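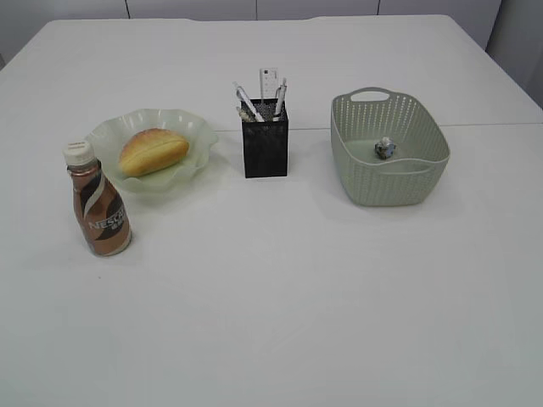 A robot arm that puts stationery away has been built in a shared workshop on Fleretti Street, and members of the public can watch it being tested there on Wednesday evening.

The project is the work of Tassanee Phromma, a school laboratory technician who has rented bench space at the Wattanapong Workshop for two years. She bought the arm second-hand in March from a packaging firm that was clearing out its stores. It came without a controller, and the first two months went on getting the joints to move at all.

"I had a box of cables and a manual for a different model," she said. "The first time it moved it went the wrong way and knocked a lamp off the bench."

The controller is now a home-made unit running on an old desktop computer. Ms Phromma wrote most of the software herself, with help from two other members on the part that works out where things are on the table. She calls the whole set-up Orkex, a name left over from an earlier project that was never finished.

The job she has set it is a small one. Pens are laid on a white table and the arm has to pick them up one at a time and put them in a black mesh pen holder. Other everyday things share the table, among them a bread roll in a glass dish, a bottle of Nescafé and a green plastic basket, and the arm is meant to leave them where they are.

Pens are harder than they look, she said. They are thin, they roll, and they have to be turned upright before they will go into the holder. The fingers of the gripper must close at the right height or they either miss the barrel or press on the table.
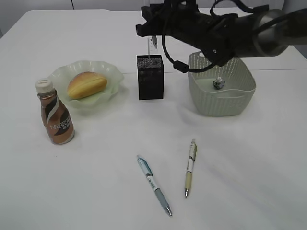 Ms Phromma keeps a notebook of every attempt. In the last full session the arm made 100 tries and got the pen into the holder 60 times. Most of the failures came at the end of the movement, when the pen caught on the rim and fell back on to the table. A few were put down to the cable that runs along the arm, which can drag when the wrist turns a long way round. She plans to clip it closer to the arm before the next session.

Each attempt takes 21 seconds from start to finish. She has no plans to make it quicker for now and would like to see the success rate go up first.

The arm cost her £205, and she has spent a little more than that again on a power supply, a stop button and new bolts for the mount. The table was already in the workshop. It is made up of sections pushed together, and she has had to check that they stay level, as a small step between them can upset the height settings.

The workshop has asked that the arm is run only when two people are present, and the stop button is kept within reach of whoever is sitting nearest. The speed is also limited in the software.

Zeltis, the electronics shop next door, has lent a spare motor in case one of the joints gives out — the elbow has been noisy for some weeks — and has offered space in its window for a short film of the arm at work.

Once the pens are reliable, Ms Phromma wants to move on to sorting small items into the basket. She also intends to put the software online, along with the notes on the controller, so that others with the same model of arm can use them.

Wednesday's session starts at 7pm and entry is free. Children are welcome with an adult. Visitors should use the side door on Fleretti Street, as the front entrance is locked after six.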